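Tanden Flower Workshop
Minutes of the equipment planning meeting, May 11, 2025

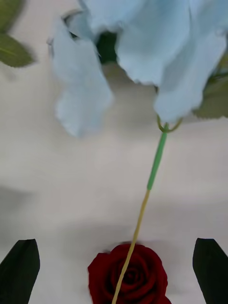
Blue stem and red rose at the gripper, bench one.

In the chair: Golnar Rashti. Minutes: Gholamreza Yazdani, under protest.

1. Minutes of the April meeting
Agreed, after the word "shambles" was changed to "delay".

2. Second arm
The chair wants a second arm on the sorting bench before the wedding orders start. Grondex has quoted for the same model as the first, with delivery in 4 weeks. El Sherbiny is cheaper but would not say whether its price included the stand, and has now been asked three times. G. Yazdani said an arm without a stand is a very dear paperweight. Decision held over until El Sherbiny answers in writing.

3. Gripper fingers
The flat black fingers stay for now. Softer tips were discussed at length, mainly by people who do not have to fit them. Worry remains about ruffled petals and about bare wire, which is thin and gives the fingers little to hold. Agreed to buy two sets of soft tips at £189 a set and try them on roses first. G. Rashti to order.

4. Stock for trials
Trial flowers have been coming out of shop stock, as the shop has noticed. From now on the bench gets its own box, with a budget line of £501 for the year. Blue stems with the green sleeve are to be bought from Geltodine along with the rose heads. The request for orchids was turned down — again.

5. Bench surface
The pale top stays. A proposal to paint it green "for atmosphere" found no seconder.

6. Any other business
The kettle is not equipment under the terms of this budget. G. Yazdani asked that his disagreement be recorded, and has recorded it.

Actions
G. Rashti: order soft tips; chase El Sherbiny about the stand.
G. Yazdani: open the Geltodine account; ask Grondex how long its quote holds.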